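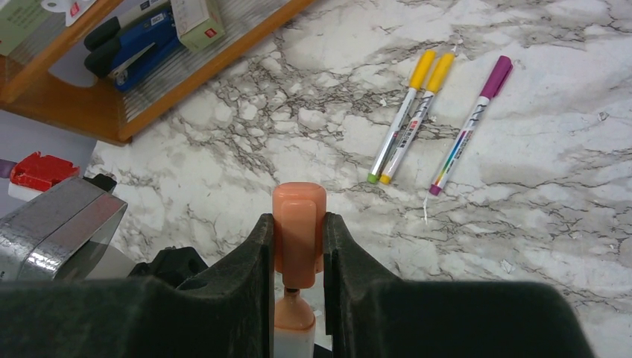 Notebook entry, August: Fading of bench labels, Imesel workshop

Purpose. To determine which inks remain legible on the paper labels fixed to the drying racks at the Imesel workshop. Rack labels written last winter can no longer be read from the aisle, and two batches of sized cloth were misfiled as a result.

Materials. Uncoated label stock from Hervieu, cut into strips. Three inks: the pigment ink in current use, the dye ink previously supplied by Wevow, and plain graphite as a control. Yellow marker was left out of the trial. It is used at the bench for sorting only and is not permitted on rack labels.

Procedure. Eight strips were prepared for each ink. Four were fixed to the south window with the written side facing out, and four were kept in the closed drawer under the balance. G. Mahmoudi prepared the strips and H. Marchal wrote the text, so that all of them are in one hand. Strips are read at 9:00 a.m. from the painted line on the floor.

Observations to date. The Wevow dye ink in the window has turned from black to a weak brown. Two strips are doubtful at reading distance. The pigment ink shows no change that either reader could agree on. Graphite is unchanged but was hard to read from the line on the first day, and it smears when handled with gloves. All drawer strips are as written.

Note on stock. Hervieu has confirmed that the next delivery of 2,000 labels will have a coated face. The present results should not be applied to it. A. Nyitrai has asked for a second set of strips on the coated stock as soon as the delivery arrives.

Action. F. Vidal to relabel rack 5 in pigment ink. Window strips to remain in place until the end of the month. Readings to be entered on the sheet inside the drawer.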